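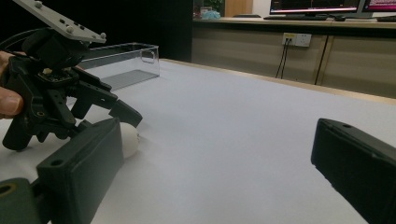

Noreen Gilani wrote in to say that a clear bin is wasted on small things, which she keeps in tins. My problem with tins is the lid. I don't open them, so I buy the same item twice.

The office table gets cleared down to one open-topped plastic bin with a handle cutout at the end. Anything loose goes in. My limit is 800 grams, checked on the kitchen scale, and the bin gets emptied when it reaches that. Clearing takes 10 minutes. In April, before the bin, it took 30.
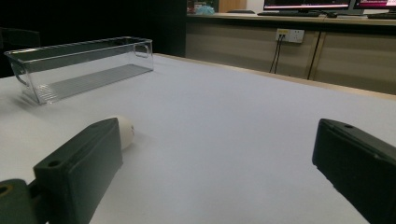 Round items roll in a flat-bottomed bin, according to one reader, who lines hers with felt. I haven't tried felt. The ridges on the floor of mine run parallel, and I lay pens along them. Small odd-shaped pieces go at one handle end, where I can reach them without moving the rest.

Next job is the cable drawer.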